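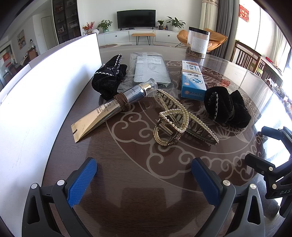 How do you work out what a yearly event is worth to a town?

Add up the money that visitors spend in the town because of the event, take away anything that would have been spent there anyway, and then take away what leaves the town straight afterwards. What remains is the direct effect. Everything else on this page is a way of getting those figures with a small budget and a few days of someone's time.

The method suits a festival, a show, a market or a sports weekend. It doesn't suit a permanent employer such as a college or a hospital, where wages make up most of the sum and you need payroll records.

Before you start

Decide on the area. Draw a line on a map and keep to it. For the Stefanou Music Weekend we used the town boundary and left out the two villages to the north, although one has a large campsite. Money spent at that campsite was left out of the total. If you change the boundary halfway through, the survey answers will no longer match your question.

Decide on the period as well. We counted the three days of the event and the evening before it.

Step 1. Count the visitors

Use ticket sales if you have them. If entry is free, do gate counts for fifteen minutes in each hour and multiply by four. People who leave and come back will be counted twice, so include a survey question on how many times they have come through the gate today.

Our attendance for the August event was 4,000 people, counted once each.

Step 2. Run a short survey

You need to know where people live, why they came, how many are in their party, how many nights they are staying, and what the party will spend on food, lodging, shopping and travel inside the boundary. Ask for spending by the day. People are poor at guessing the total for a whole trip.

Mihret Hailu ran our survey with four helpers on paper forms. They collected 314 usable forms. Forms with no postcode were thrown out, as were those where the spending boxes had been left empty. A box with a zero in it is a proper answer and should be kept.

Spread the interviews over the whole day. Morning visitors tend to be local and spend little, and if you only interview before lunch your average will be too low.

Step 3. Remove local people

Residents who spend money at the event would mostly have spent it in the town at some other time. Take them out using the postcode. Some studies add back residents who stayed at home for the event when they would otherwise have gone away. We didn't, as the answers to that question were too vague to use.

Step 4. Remove people who were coming anyway

Ask "Would you have visited this week if the event had not been on?" Leave out those who say they would. If they say they stayed longer because of the event, count only the extra nights.

Step 5. Work out the average and scale up

Divide party spending by party size to get spending per person per day. Do this separately for day visitors and overnight visitors, because the two groups are very different. Then multiply each average by the number of visitors of that type and by their days in the town.

Check the largest answers by hand. One form had the price of a second-hand van under shopping. It was bought in town, but it had nothing to do with the music, and leaving it in would have raised the day visitor average by almost 6 per cent.

Step 6. Allow for leakage

A shop that sells a T-shirt keeps the markup, and the rest goes to whoever made it. For goods made elsewhere, count the retail margin only. For meals and rooms, count the full amount at this stage. Traders from outside the town take their profit home, so ask each stallholder where the business is based. Five of ours came from Evlow and we counted only their pitch fees.

Step 7. Take away the cost to the council

Road closures, extra bin rounds, stewarding and cleaning all cost money. Ask for the actual invoices or staff hours. Set these against parking income, pitch fees and licences to get the net figure for the council, and report it on its own line. It shouldn't be mixed in with trade for local businesses.

About multipliers

A multiplier allows for money being spent again locally. Small towns have small multipliers, and one borrowed from a city study will give a figure that is too high. If you have no local source, give the direct effect alone and say so in the report.

Sneha Nishad checked the Pendia version of the spreadsheet and corrected the overnight tab on Monday, February 10, 2020. If you downloaded it before then, replace it. Figures typed into the first two tabs can be copied across without changes.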